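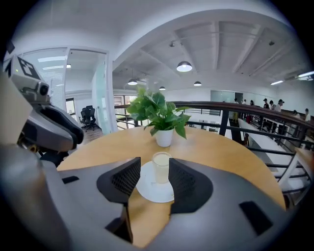

A clear cup on a white plate, with a gripper jaw on each side.

Rules for Robots and the People Who Work With Them
A reader for grades 3 to 5
Published by the Peler Center for Young Learners, February 13, 2019

Every place where people work has rules. A kitchen has rules about knives. A swimming pool has rules about running. Places where people work with robots have rules too, and many of them are easy to understand. This reader explains some of those rules and the reasons people wrote them down.

What is a gripper?

Your hand can do many jobs. It can hold an egg, turn a doorknob or pull up a zipper. Most robots do not have hands like yours. Many have a gripper, a tool with two parts that open and close. The two parts are called jaws. The tips of the jaws often have soft or bumpy pads so that things do not slip.

Some grippers are on the end of a robot arm. Others are made for a person to hold. A person can use a hand-held gripper to pick up everyday things, and a camera can record how the work is done. The recordings may later be used to help teach a robot. The people doing this work must be careful, for a robot that learns from careless work may learn careless habits.

What is a standard?

A rule tells you what you must do or must not do. A standard is a set of rules and measurements that many people have agreed to use. Standards are the reason a light bulb fits into a lamp made by a different company. Standards for robots may tell builders how hard a robot is allowed to push, how fast it may move when a person is near, and where the stop button must be.

Good practice is a little different. It means the sensible way to do a job, even when no law says you must. Washing your brushes after painting is good practice. So is checking that a cup is steady before you reach for it.

The Hirance Rules

At Peler, everyone who uses a gripper follows the Hirance Rules. They are named after Hirance Hall, where they were first written. There are 6 rules, and visitors learn them as well.

Rule 1. Look before you reach.
Before you move a gripper, look at the whole table. Find the object you are going to touch. Then find the objects near it that you are not going to touch. A plant or a glass can be knocked over by an elbow just as easily as by a machine.

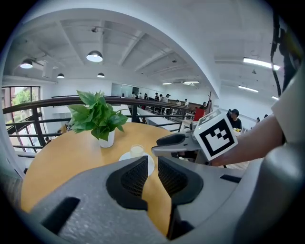

Photo: Peler Center for Young Learners

Rule 2. One person speaks, then one person moves.
When 2 people share a table, they must take turns or agree on a plan. The person who is about to move says, "Reaching." The other person answers, "Clear," if it is safe. If there is no answer, the first person waits. Pilots and crane drivers use short words in much the same way.

Rule 3. Squeeze only as much as you need.
A cup does not need the same squeeze as a block of wood. Close the jaws slowly until the pads touch both sides, and then add a very small amount. Force is the word scientists use for a push or a pull. Too little force and the cup will slide. Too much and it may crack or tip, and whatever is inside will spill.

Rule 4. Keep drinks away from wires.
Sometimes the job is to practice with a cup that has liquid in it. Robots in homes may one day carry drinks to people, so this is useful practice. The cup must be placed well away from plugs and computers. A cloth must be kept within reach. If anything spills, work stops until the table is dry.

Rule 5. Ask before you record.
A camera sees more than the object in front of it. It may also see people across the room. Before a camera is switched on, the people who might be recorded should be told what it is for. Anyone may ask not to be recorded. Keeping information about people safe is called privacy, and it is an important part of working with robots.

Rule 6. Anyone may say stop.
It does not matter who is oldest or who is in charge. When any person says "stop," every person and every machine stops. Work begins again only when everyone agrees that it is safe.

Why do robots need so much practice?

You have been picking up cups since you were very small. You probably spilled a few. A robot starts with no experience at all. A cup with a handle, a cup without a handle and a cup beside a plant are three different problems for a robot. In the Obi Project at Peler, the same small job is repeated 100 times. After every 40 turns, the people rest their hands and check their tools.

Doing the job again does not mean doing it in exactly the same way. The cup may be moved a little to the left or turned. A plate may be added. These changes are planned and written in a notebook, so that other people can read what was done.

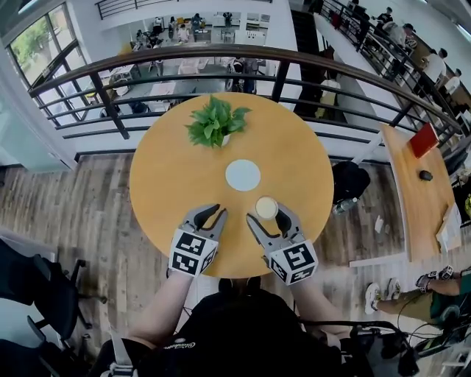
The notebook is part of good practice too. A good page says which tools were used, what was on the table, and what went wrong. Leaving out the mistakes would make the page look neater, but the next reader would learn less from it. At Peler, pages about mistakes are marked with a green corner so that they can be found quickly.

Square codes

Some tools carry black-and-white squares. These patterns are called markers. A computer can find a marker in a picture and work out where the tool is and which way it is turned. There is good practice for markers as well. They must be kept clean and flat. They must not be covered by a sleeve or by fingers. Please do not draw on them, since even a small line can confuse the computer.

Who checks the rules?

The rules are read again each March by the staff of the Plelau Room, where the grippers are kept. If a rule is hard to understand, it is rewritten in plainer words. Children who visit are invited to help with this. Last year a class pointed out that Rule 2 did not say what to do when nobody answers, and a sentence was added.

Words to know

Force: a push or a pull.
Gripper: a tool with jaws that open and close to hold things.
Marker: a pattern that helps a computer find an object.
Privacy: keeping information about people safe.
Standard: rules and measurements that many people agree to use.

Try it at your table

You will need a pair of kitchen tongs, a plastic cup and a little water. Ask an adult before you begin. Put the cup on a plate. Use the tongs to lift the cup, hold it while you count slowly, and set it down in the same place. Then let a partner try, using the words "Reaching" and "Clear." Write down what happened each time, including the spills.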